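Print this page
E-mail this page

Reading Group Night, Divomthorpe Library
Speaker notes: "The House Always Wakes Up," on Zarmeena Tanoli's Ornholm books
Kaede Hayashi

Start with the lights question. Who read the first book with the lights on? Wait for hands. I did, all the way to the bit with the well, and I'm a grown woman who has been reading about werewolves since middle school!

Say hello properly. Thank the library. Ask people at the back if they can hear me, and mean it this time.

No spoilers for book 2 until after the break. Say it twice.

WHERE WE ARE

Ornholm is a harbor town where every house has a spirit living in it, and everybody knows. You pay your taxes, you paint your shutters, you leave a dish of something on the stairs. There are 213 houses at the start of the first book. Tanoli gives us that number on page one and then keeps changing it, and if you are the sort of reader who keeps a pencil handy (I am) you start to feel sick somewhere near chapter six.

What I love is how ordinary it all is. The spirits aren't glamorous. One of them sulks. One of them is obsessed with drains. The romance readers among us came for Bukhari, the ferryman who can't cross a doorway unless the house agrees to let him in, and I promise we will get to Bukhari, but I want to talk about the houses first. They do most of the work in these books.

READ ALOUD: the opening, as far as the kettle. Slow down at the kettle.

THE RULES OF THE MAGIC

A lot of fantasy gives you the rules up front, like a board game. Tanoli lets you find them by watching people be careful. A mother steps over one stair every time. A guest knocks on the way out as well as on the way in. It took me until my second read to see that she sets up the whole ending with that knock, and I yelped on a bus.

Ask: which habit did you notice first? Let this run if it's going well.

Then the big one. A spirit can't lie inside its own walls. It can stay quiet, it can slam things, it can send you to the wrong room, but whatever it says is true. So the best scenes are all about what a house won't answer. Look at the cellar scene between Bukhari and the old house at Mumside, across the water. He asks the same thing three ways. She drops a plate. He asks again, softer, and she says yes, and I had to put the book down and walk around the kitchen.
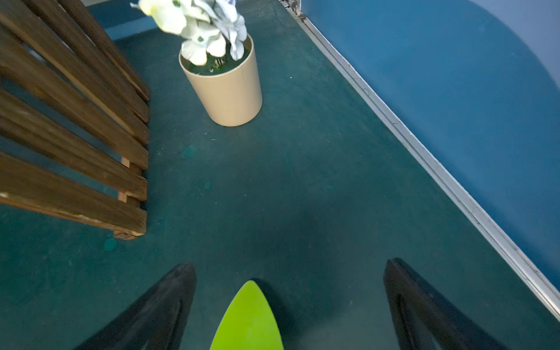
Page last changed: 10 Jan 2024

BUKHARI (OKAY, FINE)

He's a wonderful romantic lead and I'll fight anyone in the parking lot. He is patient, he's funny, he has terrible taste in coats. More than that, his curse is a manners problem. He has to be invited, over and over, by a building, before he can get near the woman he loves, and so the courtship is mostly with the building. He brings it hinges!

Compare with the vampire invitation rule. The old stories use the threshold to keep the monster out. Tanoli makes you stand on the step with him in the rain. Don't go on too long about vampires here. Last time I lost ten minutes.

Someone will bring up the age gap. He has been on the ferry for 70 years when the book opens and he's stopped counting birthdays. I think she handles it by making him the less worldly of the pair, but I'd like to hear from people who think she doesn't.

WHERE IT WOBBLES

Be fair. The council chapters drag. There are two cousins with nearly the same name and I mixed them up until one of them moved out. The sea battle feels borrowed from a different series, although the bit where the boathouse joins in is a joy.

My copy has roughly 2,000 penciled words in the margins and a good share of them say "who?"

READ ALOUD: the letter under the floorboard. Skip the second paragraph, it gives away the sister.

BREAK. Tea is by the large-print shelves. Spoiler talk opens when we sit back down.

AFTER THE BREAK

Go straight to the empty house. Did you believe it was empty? Why did she let the dog go in first? Have page markers ready for both versions of the lullaby and read them back to back with no comment.

If there's time, ask what people would leave on their own stairs. Mine would be toast.

Handout has the reading order, with the short story between the two novels. Collect the loan copies before people put their coats on.

Print this page
E-mail this page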